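5. Shelf Dusting Task: Set-Up and Recording

This section covers the shelf dusting task in the Clotero set. It is written for operators who have completed Sections 1 through 4 and who have been cleared to work beside a powered robot. The task tests whether a policy trained on recorded demonstrations can clear small debris from a raised surface without disturbing the objects that share it. The Sullero software must be running on the control computer before step 1.

5.1 Preparing the table

1. Place the two-tier shelf near the back edge of the table with its long side parallel to that edge.
2. Check that the frame does not rock. Tighten the joint screws by hand if it does.
3. Place one everyday object on a shelf board. Choose it from the object list in Appendix B. The object is not to be fixed down.
4. Scatter the debris pieces by hand on the boards. Do not arrange them in rows. Green, orange and red pieces may be mixed.
5. Open the gripper, present the duster by its handle, and close the gripper at the low force setting.

CAUTION: Keep fingers clear of the linkage while the gripper closes. The emergency stop must be within reach of the person handing over the tool.

6. Move the arm to the start position and confirm that the duster head does not touch the frame.

Note: The start position may be changed between episodes. The shelf position may not be changed within a batch. If the shelf is bumped, end the batch and begin a new one.

5.2 Recording a demonstration

1. Enter the batch name and your operator code.
2. Start recording on all cameras. Wait for the tone.
3. Bring the duster in from the side and sweep along the board toward the open end. Use slow strokes of even length.
4. Clear the upper board before the lower one, unless the batch sheet states otherwise.
5. Steer around the everyday object. Light contact with the fibers is allowed. Contact with the handle or gripper is recorded as a fault.
6. Withdraw the duster fully before stopping the recording.
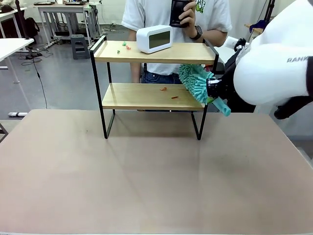
What should the operator do if a piece of debris stays on the board after the last stroke?
Leave it where it is, stop the recording as usual, and mark the episode "partial." Partial episodes are kept and are used in training with a lower weight.

A demonstration that runs longer than 100 seconds is closed by the software and must be repeated. Operators should not hurry to stay within the limit. In the August batches, hurried strokes were the most common cause of faults.

5.3 Running the trained policy

The reference policy for this task is named Su. It was trained on 537 demonstrations recorded under the procedure in 5.2. It receives the wrist camera view, the fixed camera view and the joint positions of the arm.

1. Load the Su checkpoint and select "Evaluate."
2. Prepare the table as described in 5.1. Use an everyday object that does not appear in the training batches if the run belongs to the "new object" group.
3. Release the arm to policy control. The supervising operator may remain near the table but must stay outside the reach of the arm.
4. Do not touch the shelf, the object or the debris while the policy is active.
5. Stop the run when the arm returns to the start position or when the time limit is reached.
6. Score the run. A board is counted as clear when no piece remains on it. Pieces that have come to rest on the tabletop are not counted against the run.

CAUTION: If the duster catches on the frame, press the emergency stop. Do not pull the shelf free by hand while the arm is powered.

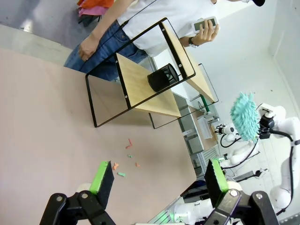
Figure 5-2. Wrist camera view of the shelf dusting task, with debris pieces on the tabletop and a mesh pen holder on the shelf.

5.4 Reference results

With the full training set, Su cleared both boards in 93 percent of evaluation runs using objects seen in training. Sites that repeat the evaluation should expect some variation. A result well below this level usually points to a wrist camera that has shifted in its mount. Repeat the calibration in Section 3 before reporting a difference.

The earlier Berken policy, which used the fixed camera only, often stopped short of the debris nearest the frame legs. Adding the wrist view removed most of these failures. The remaining failures fall into two groups: strokes that pass above thin pieces without moving them, and strokes that push a piece against the object and leave it there.

Note: Results from fewer than nine runs are not to be entered in the shared table.

5.5 After the session

1. Remove the duster from the gripper with arm power off.
2. Shake out the duster head away from the cameras.
3. Collect all debris pieces and return them to the container.
4. Upload the batch and confirm that the episode count on the server matches the batch sheet.

Questions about scoring are to be sent to Natsumi Morikawa, who maintains the task definitions. Include the batch name and the episode number.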